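# The long courtship of Naravance and Plunuleo

If you've ever sat through a software merger from the inside (and I have, twice, with a great deal of bad coffee), you'll know the announcement is the easy bit. Naravance, which makes invoicing tools for mid-sized wholesalers, told its 231 staff in March that it was buying Plunuleo, a much smaller outfit whose one product, Gravel, reads handwritten delivery dockets.

I've a real soft spot for Gravel. My old workplace ran it on a computer in the loading dock, and it could make sense of dockets that had been rained on, folded and sat on by the forklift driver!
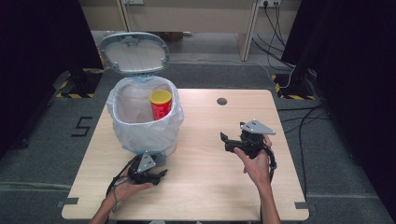 *A lined bin with its lid open and a red can inside.*

Customers, all 2372 of them, have been promised that their Gravel licences will be honoured for 2 years, with the Sombatkul office staying open to look after support. Moving the archives across is the fiddly part, and the plan allows six months for it, starting with the smallest accounts. I'd have started there too, and I'd have booked the cheque run well clear of it.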